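Wood Table Care: Frequently Asked Questions
Last updated 24 April 2020
By the Fulcombe product desk

How do I clean a varnished top?
Wipe along the grain with a damp cloth, then dry. Do not use ammonia or scouring powder.

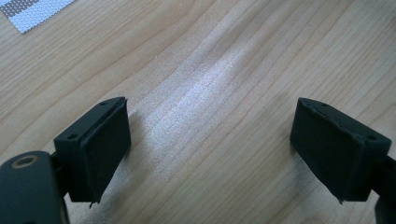 Light wood grain under a smooth finish.

Can I sand out a ring mark?
Most marks sit in the varnish – try paste wax first. If that fails, sand lightly with 2,000 grit, then 4,000.

How long before I can use a recoated table?
Light use after two days. Wait 14 days before leaving mats or dishes on it.
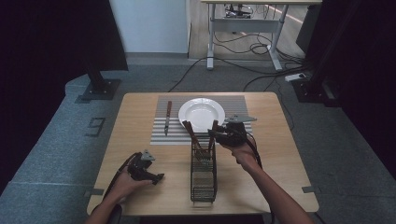 Square table with striped placemat and white plate.

Do you sell touch-up kits?
Yes. Order part 815.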